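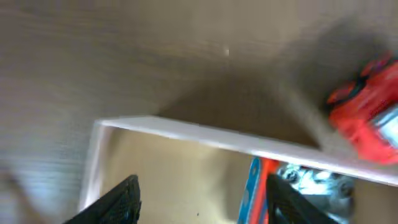
How long should I leave oil on a timber table before using it?
Four days in April, longer in winter.

tablenut5: Bramwell says 30 hours. I'd wait.
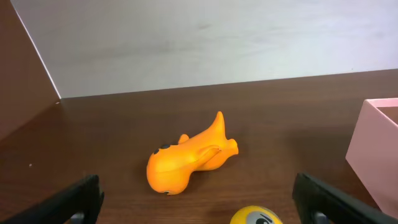 1 min read

pilonton_shed: Disagree – thin coats are fine overnight.

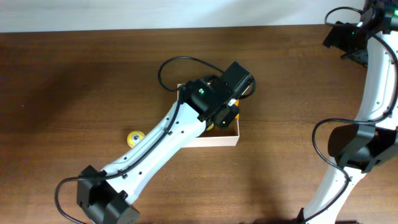 tablenut5: Thin coats, sure, but most people flood it and the colour goes patchy.

Comments
greygum: Wipe off the excess.

We use cookies. OK
Contact | © Setau Forums | Back to top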